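Clearing a Cluttered Table Before You Cook (the quick way)

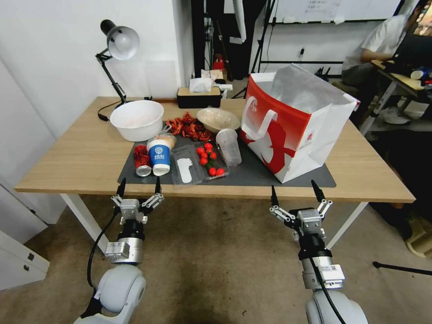
OK so you want to cook and the table is full. Food, trash, a bag from the store, somebody's soda can. Don't start chopping in the one free corner. Give it a few minutes first. I do this before pretty much every meal now and the order matters more than the speed.

What you need

One big bowl. One shopping bag that stands up by itself. A damp cloth and a dry one. A mat, if you have one. That's it, no bins with labels, no trays from the organizing store.

The mat thing: I use a dark gray one. Crumbs show up on it, chili seeds show up on it, and the wood underneath doesn't get rings. Any flat mat you can wipe will do. Mine came in a set from Nosano and I threw out the box so don't ask me the size.

Step 1. Trash first

Go around with one hand and grab only what is obviously done. Soda cans, paper cups, takeout lids. Don't sort food yet, don't wash anything.

Cans: pick it up, shake it. If it sloshes, sink. A can lying on its side with a mouthful left in it will find your cutting board, trust me. Rinse, then recycling.

Paper cups go in the trash at my place. Most have a lining and our pickup won't take them. Check yours.

Clear plastic clamshells, open them before you toss them! I once threw away a perfectly good flatbread because I thought the box was empty. If there's food in it, close the lid till it clicks and it goes to the fridge pile.

Step 2. The bag

Paper bags with rope handles are great for this. Stand it on the right if you're right handed, left if not. Stuff that belongs in another room goes in there. Keys, mail, chargers, the tape measure. You are not putting things away now, you're just getting them off the table. Carry the whole bag out at the end.

If the bag has an insulated lining, save it for cold shopping and use a different one. They get funky when you put damp stuff in and fold them up. Ask me how I know.

Nothing wet in a paper bag. Bottom goes.

Step 3. Food into groups

Now the food. Three spots:

needs washing
stays dry
goes back in the fridge

Tomatoes are in the first group. Leave them in their tray till you're at the sink, they roll. Stems on until after the rinse, then pull them off. Little ones don't need cutting for a pan sauce, just prick them with a fork or they spit at you.

Dried chilies are in the second group and they stay far away from the wet stuff. More on those in a minute.

Third group, walk it to the fridge now. Not later. Later is how it ends up sitting out til 8.

Step 4. Bowls

Big deep bowl, for washing or for mixing. Shallow bowl, for things you've already picked over. Put the deep one at the back of the mat where your elbow won't catch it. Shallow one up close to whatever you're sorting.

I like plastic for the big one. Light, doesn't chip when it bumps the faucet. Wudis makes a decent white one and so does everybody else. The only thing I'd avoid is the kind with a rim that curls under, water gets in there and drips down your sleeve.

Clear plastic cups: stack em if you have more than one, upside down if it's only one. Dust and chili flakes stay out.

Step 5. Chilies

These take longest so get comfortable. Spread the heap out so it's one layer, more or less. Pick out anything gray, fuzzy, or soft. A good dried chili should feel leathery or snap, depends on the type, but it should never be squishy.

Snap off the stem end, tip it over the shallow bowl, roll it between your fingers and the seeds fall out. Want it hotter, leave some seeds in. Want it milder, scissors down the side and scrape.

Gloves if you have them. No gloves, then wash your hands with dish soap (plain water does nothing) and keep away from your eyes anyway for a good while. Contact lens people, gloves, no excuses.

A quick wipe with a dry cloth is enough for cleaning. If you're soaking them, rinse right before the soak, warm water, 30 minutes with a small plate on top to hold them under. Keep a little of the soaking water for the sauce but taste it first, some of it is bitter.

What you don't use goes back in a jar with a tight lid. I write the month on tape. The jar I'm on says May.

Step 6. Light

Skip this if your kitchen is bright. Mine isn't. I use a desk lamp with a bendy arm and a dome shade, the kind you would put on a homework desk. For chilies it makes a real diffrence, you can spot mold you'd miss under the ceiling light.

Put it on the far side from the sink. Aim the shade at your hands when you're working and push it away when you're not, it gets in your face otherwise. Cord goes behind everything, never across the front. If it's long, loop it and use a twist tie off a bread bag.

And dry hands when you touch the switch.

Step 7. Wipe and go

Lift the mat by 2 corners so it makes a sort of chute, tip the seeds and crumbs into the trash. Wipe the mat damp, then dry. Wipe the table under it too, mine's light wood and anything red stains if you leave it overnight. Wood table, damp cloth not soaking. Dry it after.

Mat back down, deep bowl back, board down, start cooking.

Stuff people asked about last time

Can I do the chilies first? You can but then your hands are hot and you're touching everything. No.

What if the table's really small? Use a chair for the bag. Tomatoes can wait in the sink.

Do I need the mat? No. A big baking sheet works, it's just louder. The silicone ones from Qiu roll up, if storage is your problem, though mine picked up a smell from garlic and never really lost it.

How long do dried chilies keep? Tight jar, dark cupboard, I aim for under a year. After that they're still ok usually but the flavor fades and they go brittle. Sniff one. If it smells like dust it'll taste like dust.

Next one is the sauce itself, with the tomatoes. Will post when I've typed up teh amounts.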